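Recording Demonstrations with Two Hand-Held Grippers

In this tutorial I explain how we teach a task to the Draketti arm by hand. You do not need the arm for this part. You hold the grippers, you do the task with them, and the recorder saves the motion together with the video. Installation of the Kultix recorder is on the previous page, so please finish it first.

Before you start

Charge both grippers and clean the lenses with a dry cloth. Connect the grippers to the recorder and wait until each one shows the status "ready". If one of them stays on "searching", turn it off, wait until the light is gone and turn it on again.

Check the clock difference in the Clasa panel. The two grippers must agree with each other, otherwise the left hand and the right hand will not match in the replay. I accept a difference of 2 milliseconds, no more.

Mapping the room

The gripper finds its position from what its camera sees. A room with furniture, shelves and railings is good for this, because there are many corners to follow. A plain white wall from a short distance is bad.

Walk slowly through the working area with one gripper and point it at different heights. Turn your body, not only your wrist. Finish at the place where you began – the software needs to see the same place again to close the map.

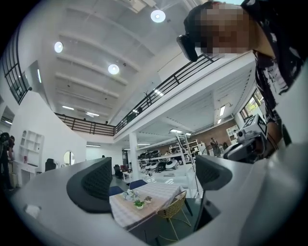

Gripper view toward the dining table, with both fingers at the sides.

Look at the preview before you save the map. The fingers should be visible on both sides and the space between them should be open. If a sleeve or a cable covers the middle, correct it and repeat the walk.

Recording the task

1. Hold the grippers in the start position and keep them still until you hear the tone.
2. Press the side button and begin. Move a little slower than you would with bare hands.
3. Close the fingers fully on the object before you lift. A half-closed grasp is hard for the policy to learn.
4. Put the object down, open the fingers and move back before you press the button again.

When you make a mistake, do not repair it in the same episode. Stop, mark it as "discard" and record a new one. We keep corrections in a separate folder, and they are explained in the Yu manual under "Recovery".

For a simple pick and place we collect 1000 episodes. Change the position of the object between episodes, and sometimes also your own position.

Checking the result

Open the replay and watch the two paths together. They should be smooth lines. A sudden jump means that the tracking was lost, usually when the camera came too close to a surface – delete this episode and check also the one after it.

Export is done from the menu "Dataset". Choose the folder, leave the compression on default and do not close the window until the bar is complete.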